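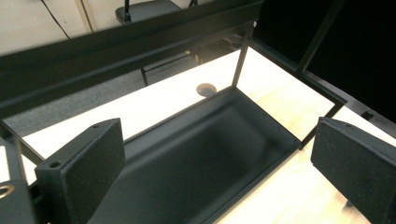 Paid participants wanted: hand-held gripper study, Grulunance lab, Pivham

We are looking for 29 adults to take part in a study of how people teach simple table-top tasks to a robot. You will use a hand-held gripper with a camera on it to pick things up and put them down, and the recordings will be used to train a robot arm to do the same jobs. You do not need any experience with robots.

Background

In our first round we collected 1,091 recordings, nearly all of them made by members of the lab. A robot trained on these did well when objects started in the middle of the tray and much worse when they started close to a wall. When we went back through the recordings we found that lab members nearly always came straight down from above. The few outside visitors who had tried the gripper tilted it, slid the object along the floor of the tray first, or pinched it against the side. Those recordings were too few to train on by themselves, but adding them to the set improved the results near the walls.

We now want to find out whether recordings from a wider group of people give the same improvement on a larger scale, and how many different people are needed before it levels off. This is the main question of the Ostrowski project, and the second round is designed around it.

What you will do

You will come in for 3 sessions, each lasting 90 minutes including breaks. In the first we show you how to hold the gripper and open and close the fingers, and you can practise until you are comfortable. After that you will move small household objects in and out of a shallow black metal tray on a table. The fingers have foam pads on their inner faces, and you will be asked to grip with the pads and not the tips. Otherwise we will not tell you how to do the task. Please do it in whatever way feels natural, including ways that seem clumsy.

Dropped objects and failed attempts are kept and labelled as such. You are not being scored on speed.

Who can take part

You should be 18 or over and able to hold a light tool in one hand for up to 30 minutes at a time. Left-handed people are especially welcome, as we had very few in the first round. You can sit or stand. Please do not apply if you took part in the Prarneck pilot, or if you have a current wrist or hand injury.

Payment

You will be paid £15 for each session, at the end of that session. If you decide to stop early you will still be paid for the session you are in. Bus and train fares within Pivham are refunded with a receipt.

Your data

The camera points at the fingers and the table. It may also pick up your hands, your sleeves or part of the room, and it does not record sound. Recordings are stored under a number — your name is kept separately and deleted when the study closes. You can ask for your recordings to be removed at any point up to the end of April. After that they will have gone into the training set and cannot be taken out.

How to apply

Ask for the Ostrowski study form at the Grulunance front desk, open from 9 am to 4 pm. Please tell us which hand you write with and whether mornings or afternoons suit you better. We will reply either way, and will send the full information sheet and consent form before your first session.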